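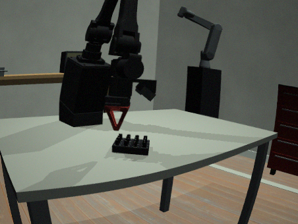

Best Tuesday nights I had all winter, and I can't even read music, was how Malsha Bhattacharjee put it when she signed up again, and we think that sums up the Trilthorpe Community Choir pretty well!

We're looking for new singers for our fall season at Skudton Hall -- all voices, though we'd be thrilled to find more altos and anyone who can get down to a low F. There is no audition. You come along, stand near somebody loud for a week or two, and pick it up.

This year we're learning 10 songs, including a couple of sea songs arranged by our director, Declan Mudgway, and the big Ciston harvest round that had the whole room stomping in March. The concert usually draws around 100 people.

Rehearsals run Tuesdays, 7 to 9 p.m., with tea at the break. The season costs $29, music included. Teens are welcome with an adult.

To join, sign the sheet at Navaratnam Books by Saturday, August 17, 2024, or just turn up to the first rehearsal.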